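Home Posts Kitchen Workshop About Contact

Still doing my own dishes

03/06/2022
By Sólveig Oddsson
6 min read

My mother asked me last month when she could buy a robot to do the washing up. She is not someone who asks idle questions. She has arthritis in both hands and a kitchen with no room for a dishwasher, and she wanted a date. I told her I would look into it, and this post is most of what I ended up telling her.

I should say where I stand. I spent nine years on the packing line at Norðdahl, a plant that puts fish into boxes, and the last three of those I looked after the machines. So I have seen robots do real work for long shifts. I have also spent a lot of hours with a flashlight looking for why one stopped. I don't work there now but I still read about this stuff, and I still have friends who will let me stand in the back of a room and watch.

On the shop floor the answer is easy. Machines have been doing chores there for decades. The palletizer at Norðdahl stacked boxes all night and made almost no mistakes, provided the boxes came in the same size, facing the same way, on the same belt. When we changed box suppliers the new ones were slightly softer at the corners and we lost two days. The robot had not gotten any worse. It had been set up for one box and we gave it another one.

A kitchen is all different boxes. That is more or less the whole problem, and I could stop here, but my mother didn't let me stop there either.

I went to see Grímur Kjærgaard, who used to run maintenance with me and now works on arms and grippers at a small company called Trostside. I asked him what a robot could do in her kitchen today if money didn't matter. He said it could pick up a cup. I said that was not much. He said it depended on the cup.

He wasn't being difficult. Picking something up is several jobs. The arm has to find the thing, decide where to hold it, get the fingers there without knocking over whatever is next to it, close hard enough but not too hard, and then do something useful with it. A person does all of this while talking on the phone. And each object wants its own grip. A bowl you take by the rim. A bottle you can take around the middle if it's standing up, but lying down it might roll when you touch it. A colander has holes in it, and Grímur says holes and shiny surfaces both give the cameras trouble.

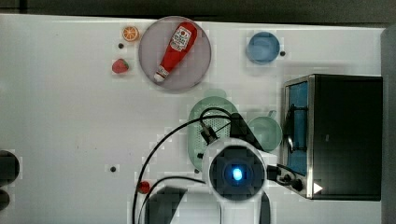
Practice kitchen, white table, toy strawberry included.

Look at the ketchup. For a person, a bottle lying across a plate is one thought: move the ketchup, wash the plate. For the machine it is two objects touching, and it needs to work out where one ends and the other begins, then lift the top one without dragging the bottom one off the table. I asked Grímur how often that sort of thing goes right. He said it depends who is telling you, and that you should always ask how many tries there were and whether anybody moved the plate between them.

I think that is the best advice in this post. There are a lot of videos going around. When you watch one, check whether it's sped up. Many of them are, and there will be a small 2x or 10x in the corner if the people who made it are being straight with you. At 10 times speed a robot clearing a table looks like a brisk waiter. At normal speed you could make a sandwich and eat it while it puts away the bowl. Slow is fine if it works, by the way. My mother said she wouldn't care if it took all night, as long as it was quiet and the plates were clean in the morning. I hadn't thought of that and I think she's right.

Then there is the question of how often it has to work. Say a robot gets a grasp right 9 times out of 10. In a lab that's a decent result. In a kitchen with 100 things to move after a family dinner, that is ten dropped, missed or knocked over, and some of those are glasses. At the plant we would have pulled a machine like that off the line before lunch. I kept the stop log for one of our older packing machines for a while, and in its worst year it had 1261 stops. Most were tiny, somebody wiped a sensor and pressed the green button. But there was always somebody there to press it. My mother's kitchen has my mother, and the whole point is that she doesn't want to be the one bending down.

Washing itself is a separate matter. We solved it a long time ago by building a box that sprays hot water, and we didn't need arms for that. The parts left over are the loading, the unloading, the wiping down, and the scraping of whatever has dried onto the pan. These are the parts with all the judgment in them. Is that a stain or a scratch? Does this lid go with that pot? Is there enough rice left to keep? I get that last one wrong myself.

I did check what is for sale. There's a countertop machine from Flilix that stirs a pot and adds ingredients you have already chopped and put into little bins. A friend owns one and likes it for soup. She still chops, fills the bins and washes the bins. Selusance has been taking names for a home arm that rides on a rail along the kitchen wall, and I wrote to ask what it could pick up and how fast. They sent me a brochure. It had a picture of a family laughing at a table and no numbers in it. I put my name down anyway, to see what they send next.

The robot vacuum I would recommend to anyone. Ours has been going for four years. It does one thing, the floor is flat, and when it fails it fails under the sofa and hurts nothing. I think that tells you what kind of chore gets done first. Folding shirts won't be next, whatever the videos say, as cloth never lies the same way twice. My guess would be fetching and carrying, something that takes a cup from one place you've agreed on to another place you've agreed on.

Grímur is more hopeful than I am. He says that the arms are good enough already and so are the motors, and that what's been missing is enough practice on ordinary mess. He thinks the practice is starting to pay off. He wouldn't give me a year. When I pushed he said he wouldn't promise his own mother anything either, and his mother is 80.

So I told mine no, not yet, and that I didn't know when. She took it well. We measured the space beside her stove instead, and a narrow dishwasher will go in if we take out the cabinet where she keeps the baking pans. It arrives in June. I still have to find somewhere to put the pans, and the drain hose needs a longer run than the one in the kit, so if anyone has fitted one of these on an outside wall, please write to me before I start drilling.

Older post Newer post Back to top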